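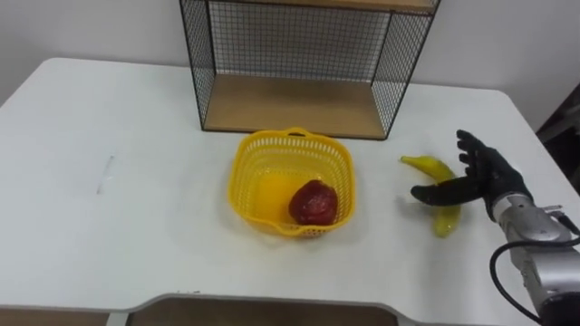

How often should we go through the light stands and fixtures?

Before every shoot, with the short list, and once a month with the long one you're reading now. The short list takes as long as a cup of coffee. The long one wants a quiet morning and good light, and please don't try to squeeze it in while the crew is loading the van.

Clistness Studio
Lighting and stand inspection, June
Inspected by: Souad El Idrissi
Second look: Doaa Ouazzani

A few words before the list, for anyone who is picking up the clipboard for the first time. Mark each line OK, WATCH or OUT. OK means you'd happily stand under it. WATCH means it can go out on a job, but somebody should look at it again next month, and your comment should tell them where to look. OUT means red tape around the middle and onto the repair rack, even if it's the last one we have and a client is waiting in the lobby. I know how that feels, I've been the person in the lobby! Write your comments in full sentences if you can. "Bit iffy" was somebody's whole comment in the spring and we never did find the iffy part.

SECTION A: STANDS

A1. Legs open fully and lock.
OK on all the Onard stands. The older ones are stiff, but they get there. Open them with both hands, please, and don't kick the legs out with your foot.

A2. Leg braces straight, rivets tight.
WATCH on stand 23. The brace on the painted leg has a slight bow in it that I could feel with my thumb more easily than I could see it. It still locks. I've put a strip of yellow tape on the collar so it can be found again.

A3. Risers slide freely and hold under load.
OK after cleaning. Pull each riser all the way up to its full 305 cm, tighten the knobs, hang a sandbag from the top and walk away for a few minutes. If the top section has crept down when you come back, the collar pad is worn. Wipe the tubes with a dry cloth first, and don't oil them, ever. Oil feels lovely for a day and then the riser comes down on somebody's lens.

A4. Knobs and T-handles present, threads clean.
WATCH. One T-handle had been replaced with a bolt from who knows where. It fit, sort of, but you need a wrench to loosen it, and at the end of a long night you won't have a wrench. I've ordered the proper part from Onard.

A5. Rubber feet on all legs.
OK. Spares are in the coffee tin, same as always. 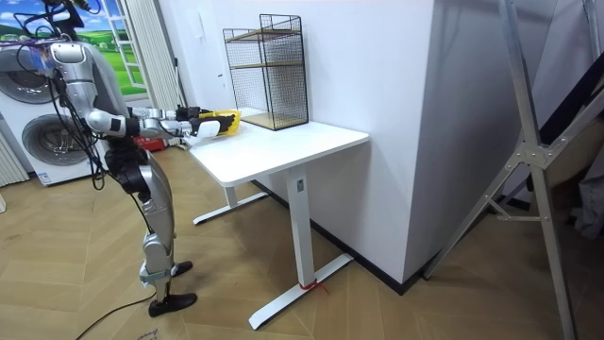 Ehab Metwally wrote on last month's sheet that he would like the feet checked before the knobs, as a missing foot lets the stand walk on a polished floor and by the time you get to A5 you've already loaded it for A3. It's a fair point and I've been chewing on it. I didn't want to change the numbering in the middle of the year and confuse the old sheets, so for now please glance at the feet before you hang the sandbag, and we'll give them a proper place at the top when the new forms are printed.

SECTION B: CLAMPS, ARMS AND SAFETY CABLES

B1. Grip head discs clean, no oil, teeth not rounded.
OK. The Bastier heads had makeup powder worked into them from the beauty shoot, which came out with a stiff brush and patience.

B2. Arms straight, knuckle closing with the weight.
OK. Remember that the load should tighten the knuckle as it pulls down. If you're looking at the stand from behind the handle, the arm goes out to the right side. I say this to everybody and I'll go on saying it.

B3. Super clamps close square.
OUT on the clamp with the chipped jaw. It left a mark on the pipe when I closed it, and I don't like the look of the casting near the pin. Red tape is on.

B4. Safety cables, no broken strands, clip closes by itself.
WATCH. Run a cloth down the cable, not your bare fingers. The cloth will snag on a broken strand and save you a bandage. The clips are all closing, but a couple of them are slow, and a slow clip today is going to be an open one by fall.

B5. Sandbags, seams and handles.
OK. There was a little sand at the bottom of the bin, so I went over every seam twice and found nothing. Doaa thinks it came off the beach job and I'm inclined to believe her.

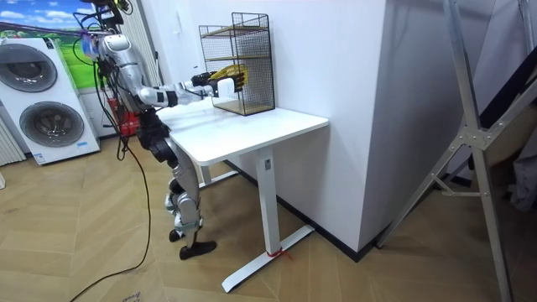
Two hands forward over the white table.

SECTION C: FIXTURES

C1. Yoke bolts tight, lock washers in place.
OK. Tilt the fixture to its steepest angle, let go gently with your other hand underneath, and see if it stays where you left it.

C2. Housing and lens free of cracks.
OK on the Morsy panels. There's a scratch on the diffuser of the oldest one, but it doesn't show in the light and it isn't getting longer.

C3. Hour meter read and written down.
The main Morsy panel reads 1,081 hours. Take the reading after the panel has finished starting up, or you may copy down the firmware number, which I have done myself and been teased for.

C4. Fan running and vents clear.
WATCH. The fan on the main panel has a faint tick at low speed. Annunziata Cocco heard it on her sound track and was very nice about it. Vacuum the vents from the outside with the soft brush, and please don't use the air can, which pushes the dust further in.

C5. Power cables, plugs and strain relief.
OUT on one extension, with a nick in the jacket near the plug. I know it could be taped. We don't tape mains cables here, we cut the ends off and
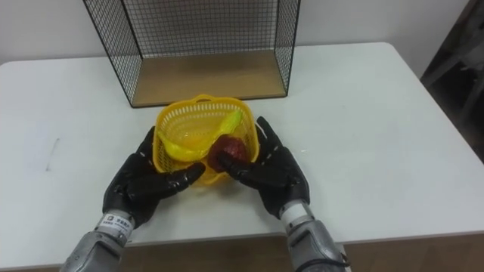 throw the rest in the bin for copper, so that no kind soul can rescue it and bring it back into service. If you find a cable like that in the middle of a job, tie a knot in it before you put it down. Anyone who has worked here will know what the knot means.

C6. Battery plates hold the battery firmly.
OK. A small wiggle is normal. A click when you wiggle it is not, and should go down as WATCH.

OPEN ITEMS

Stand 23, brace: look again next month and compare it with the brace on its neighbor.
T-handle: waiting for the part.
Chipped clamp: Chaimae Ait Ali is asking Bastier if they'll look at it.
Extension cable: ends cut, new one needed before Friday. We have 2 jobs going out that day and they both want the long run to the window.
Fan tick: ask Morsy for the price of a replacement fan, and keep the panel away from the microphones in the meantime.

Doaa's comment on the second look: Agree with all of it. I'd also move the slow clips to OUT if the weather turns damp, and I couldn't find the red tape, so I've left a fresh roll on the hook by the door.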